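The bench that never gets cleared

January 20, 2022

Every April, somebody writes that a tidy worktop makes for better work. Burkavine, which sells storage trays by post, has gone further and put out a guide in 7 steps, with a paper liner to match. I have read it to the end, and I don't believe much of it.

The guide wants one surface for the job and another for everything else. Fine. Most of us manage that with a bit of cardboard at the back. The trouble starts with "everything else", which Burkavine imagines as pens in a pot. On a real table it is a carrier of plastic bits and a paperback.

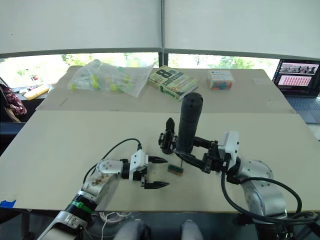 The pale board in front, the cardboard behind, and "8th Confession" waiting its turn.

Step two says that nothing unrelated to the task may stay within reach. I would like to meet the person who works like this. A book at the back of the table does no harm, and putting it away means getting up to fetch it later. Clear bags get a telling-off too, for looking untidy. They crumple, I grant you, but you can see the lime-green pieces in one without opening it, and I can't say that of the lidded Fikitz box I bought on similar advice. It cost more than the shelf it sits on.

Where the guide has a point is the middle. A small block with a dark green top is easy to find on a bare pale surface, scuffs and all. Put it down among the trays Burkavine would like to sell you and you could be hunting for it until supper.

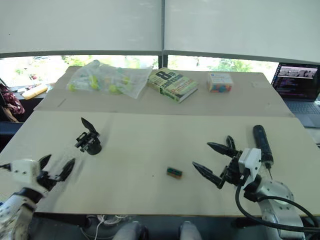 Zakaria, writing in from Fomley, takes the other side: "I used to leave everything at the back as well, and the back crept forward. The trays were dear but I haven't lost a screw since." Perhaps so. I still want to know how many screws went missing before, and on that the letter is silent.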